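Speaker notes: "Pick Up the Basket: What We Got Wrong Collecting Demonstrations"
Prestmont meetup, May. 20 min plus questions. Clicker is dodgy, stand near the laptop.

OPENING (2 min)

Thank the organizers. Say who I am, say Grevel once and then stop selling.

When I joined, I was told the data would be the easy part. The modelling people had whiteboards and a good coffee machine. We had a room with a parquet floor and a humanoid that weighed more than I did. Pause here. If they laugh, carry on. If they don't, carry on faster.

The thesis, such as it is: a learning system will copy whatever you show it, including your bad habits, your impatience and the way you drift left after lunch.

SLIDE 2: THE NUMBERS

We kept 2,255 episodes in the end. Say "kept" slowly, it's doing a lot of work in that sentence. Almost 400 got thrown out in the first review pass alone, and I'd recorded a fair share of those personally.

Don't get dragged into hours per episode here. Somebody will ask anyway. Park it for questions.

SLIDE 3: THE TELEOPERATION RIG

Operator wears the headset and gloves, robot follows along, everything gets logged: head camera, joint positions, hand commands, timestamps. Two clocks, which is one more than you want. Wenjie Shao spent most of a winter getting them to agree and would like it known that they now do.

Mention lag. Good operators learn to slow down for it. Very good operators learn to slow down so smoothly that you get a policy which does everything at the pace of a museum tour. We called this the Prollov shuffle, after the task set where it first turned up. Probably cut that if time is short.

SLIDE 4: INSTRUCTIONS TO OPERATORS

Version 1 of our instructions was a single line: "Pick up the basket." People are very creative with a single line. We got grabs by the rim, grabs by the mesh, one heroic scoop from underneath.

Version 2 ran to several pages and was read by its author (me).

Version 3 is the one we still use. Start pose, which hand, where to hold, what counts as done, when to abandon. Fits on a card. Bendik Eklund made me take out every adverb, and I've forgiven him.

SLIDE 5: VARIETY

Key point, slow down here. Everybody says "collect diverse data." Fine. Diverse in what? We swapped the produce in the basket every few episodes and felt terrific about it. Meanwhile the platform hadn't moved an inch in weeks. The policy was very relaxed about vegetables and completely lost if you nudged the furniture.

So now the variation sheet has columns for basket angle, platform position, where the robot stands and what's inside. Object goes last on purpose.

SLIDE 6: THE HANDLE

Give them a second to look before talking.

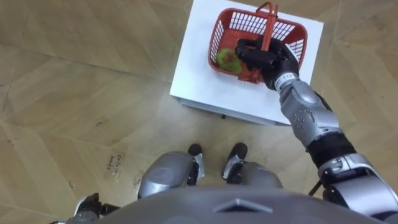

The handle is where most of our arguments happened. Grip it near the base and the hand has less far to reach over the basket, but any load on the far side wants to tip the thing. Grip it at the top of the arch and it hangs nicely, then swings. Operators had preferences, strongly held. Mixing both without labelling them was our mistake: the policy split the difference and closed its fingers on air somewhere in between.

The fix was dull. Tag the grasp at recording time, one button, done. We'd put off adding that button for ages on the grounds that we could always label it later. Look at the audience meaningfully.

SLIDE 7: FAILURES

Keep your failures, but keep them in their own folder. Ranjbar (the review tool, not a person, someone always asks) lets you mark the point where an episode goes sideways. Recoveries are gold if the operator recovers on purpose. Flailing is flailing.

SLIDE 8: WHAT I'D DO AGAIN

Small pilot batch, train on it early, watch it fail, change the card. I'd also have the modelling people do a shift in the headset. They came back quieter, and with much shorter wish lists.

QUESTIONS

Likely ones: simulation (yes, some, buy me a coffee), releasing the dataset (not my call), two-handed tasks (started, going about as you'd expect).

Water's under the lectern. Bring back the HDMI adapter, it's Wenjie's.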